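Home | Projects | Build Log | Help Desk | Members | Log In

Ticket: left arm drops the cloth before it gets to the basket
Posted by Humaira Jatoi, Braltville Robotics Club – June

Status: open, then closed, then open again, now closed

Our task for the Rind challenge is tidying a table with two arms, cloths and toy into the green basket. The right arm has been a dream all month. The left one keeps letting go of the pink cloth halfway there, and I'm losing my mind a little.
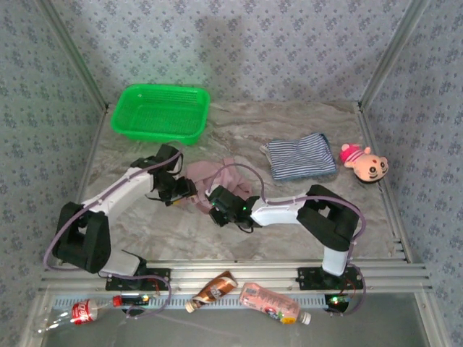
What's going wrong

So the left gripper closes on the pink cloth fine, lifts it fine, starts swinging back toward the basket, and then somewhere past the middle of the table the fingers open a tiny bit and the cloth slides out. It doesn't fly open, it just sort of relaxes. The striped cloth does it too, but less. The plush never drops at all (it's squishy and fat and gives the fingers plenty to hang on to).

I ran 5 tries in a row after school on Wednesday and the cloth made it into the basket once. Same starting pose each time, same script, and I set the cloth back in the middle between the two grippers for every run.

Things I tried first

Restarted everything. No change.

Swapped in Ksawery's script in case I'd broken mine. Same drop, same spot, so at least it isn't my code! (Sorry for doubting you, my code.)

Turned the grip setting up from 88 to 100. Better for one run, then worse, and the gripper motor got warm enough that I stopped. Please don't leave it at 100, whoever goes next.

Reply from Mirsad Matić

Does it drop when the arm moves slowly? And look at where the cable goes when the wrist turns. We had trouble like this on the old Ekance build and it was the cable pulling on the connector every time the elbow straightened out.

Reply from Humaira

Slow is better but not fixed. I moved the arm by hand with the power off and watched the purple cable, and yeah, it goes pretty tight at the wrist when the arm reaches for the back left corner. The right arm never has to go that far, so its cable never gets tugged. I feel silly for staring at the script for two days.

Reply from Eliseo Bañuelos

Before you redo the cable, check the log for the gripper motor dropping out. If it loses contact for a moment it'll come back with no grip on it, and that would look like the relaxing thing you're describing. Search for the word "reconnect" in the log file.

Reply from Humaira

Four reconnects in the log, one for each drop. The good run has none. Eliseo, I owe you a soda.

The fix

Power off first. I undid the ties on the left forearm, fed more slack up toward the wrist, and tied it again a bit looser so there's a proper loop at the joint. Then I pushed the connector back in until it clicked – it had worked its way partly out. Grip is back down to 88.

Closed this, ran it again, and got a drop on the second try. Reopened. It was the other end of the same cable, down by the base, also not fully in. Pushed that one home too and did another 5 runs, and all of them landed in the basket with nothing in the log.

Still to do

Soledad Maldonado wants the cable check added to the start-up sheet, so I'll write that up before the next meeting. I also want to try the striped cloth folded and unfolded, as I've only run it folded so far. If anyone has a spare cable from the Grekar box, I'd love to have it on hand for the competition.

Last updated: June, 4:40 pm, by Humaira Jatoi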